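Wetwood Tables, Page 4: The Round One

The Wetwood gallery has been going since September, one page for each table in the building. Maximiliano Medina writes most of them, and he likes everything. I was given the round one because I had complained about it.
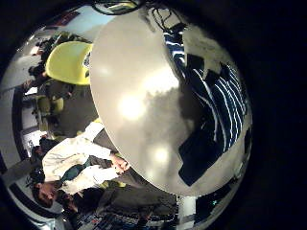
My complaint was never that it is ugly. A big round off-white table is a perfectly pleasant thing to walk up to, and people do walk up to it, which is more than the long tables by the stairs can claim. What I doubt is nearly everything else that was said in its favor when we got it. We were told it would make people talk to each other. We were told it would be easy to keep clean, and that a light top would brighten the room. I have now spent enough afternoons at it to have opinions on all of these.

The notes are in no special order. Where Ivana Orellana disagreed with me strongly I have put her side in too, mostly because she would have added it herself.

The top
Glossy, and it picks up the lights. Ivana says this is cheerful. Try reading a printed page flat on it in the afternoon and then tell me about cheerful. I asked whether a matte top had been considered and was told that the Arkum catalog only had matte in brown.

The cloth
Dark navy with white stripes, folded, with creases in it. I have my doubts about striped cloth on a round table. Stripes want to run straight and a round edge doesn't, so however you lay it, some part looks like a mistake. Maximiliano thinks that is the charm. He also thinks it could be ironed, though I have yet to see him do it.

Cloth or no cloth
We tried a proper round tablecloth from Iturra last winter. It cost 106 dollars and slid whenever someone leaned on the table, so it went into the cupboard, and as far as I know it is there now. A loose folded cloth at least doesn't pretend to fit.

The yellow chair
Bright yellow plastic, with a rounded seat like a shell. I expected to hate it. I still don't believe a seat that shape suits more than one kind of back, but it is easy to find in a room and it wipes clean, and I have sat through a whole meeting in one without complaint. Put me down as undecided.

The other chairs
A muted greenish gray, a color I can't get excited about in either direction. Ivana claims they go with the light blue wall. I think she means they don't fight with it. They came from Dulow on a 25 percent discount — never a good sign in a chair — and two of the first batch had to go back for new feet.

The edge
People come to a round table at any point they like and lean in over the rim. That was supposed to be the great advantage: no head of the table, no bad seat. Maybe so. In my experience everybody still reaches for whatever is farthest away, and the middle of a table this size is out of reach for anyone with normal arms. Things go there to be forgotten. Last month it was 3 library books and a stapler.

Does it make people talk?
Some. I will give it that. Whether they would have talked just as much over two square tables pushed together is a question I have raised twice, and both times I was asked if I wanted to carry the square tables up from the basement. I did not.

Page 5 will be the drafting table, back in Maximiliano's hands, so expect kinder words. Corrections to this page can be left in the folder at the front desk. Ivana has already left hers.

Page last changed 2018-03-11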